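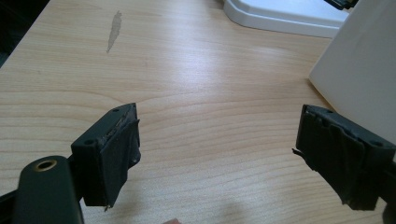

4.2 Finger Pad Condition and Acceptance Rules

Existing guidance for hand-held collection tools covers calibration and timing but leaves the state of the finger pads to the operator. In an early audit of 468 recordings, we found that two operators could judge the same pad differently, one accepting it and the other asking for new tape. The Flikside protocol therefore treats the pad as a controlled part with a written record.

Each tool is inspected with the fingers fully open, before the first recording of a session and after every break. The inspector checks the inner face of both fingers and assigns a grade from 0 (no visible wear) to 3 (base material exposed in the contact area). The fingers are graded separately, and the higher grade applies to the tool.

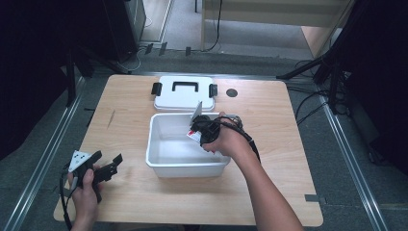 Cable routing is checked at the same time. Cables must leave the wrist free through its full range and must not cross the work area at table height. Where the task uses a container with a separate lid, both parts stay within reach of the operator for the whole recording – a part that leaves the table ends the recording, which is then marked incomplete.

Loose material at the edge of a pad is handled under its own rule. A flap that stays outside the contact area does not raise the grade, but it must be noted, as it can show up in the finger camera view and be taken for part of an object by a segmentation model. 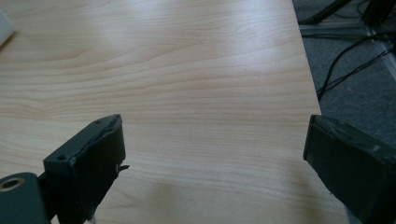 Figure 4. View between the open fingers over a clear area of tabletop. A small torn flap is visible at the left pad.

Grades 0 and 1 are accepted. Grade 2 is accepted for tasks without thin or smooth parts. Grade 3 requires a new covering and a repeat of the grip check in Section 3.4. Of the 59 tools inspected under the protocol, 19 were re-covered at least once during the study. 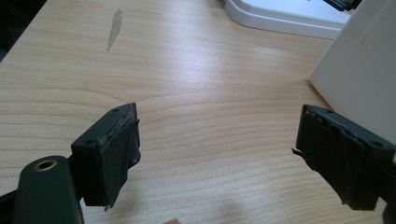 Semeniuk Laboratory, Manipulation Standards Group

Correspondence on the grading sheet should be sent to Antonina Ostapchuk at the address on the title page. The sheet is kept under version control, and each recording stores the version in force when it was made. Changes to the wording of a grade do not apply to earlier recordings unless the pads were photographed at the time and can be graded again.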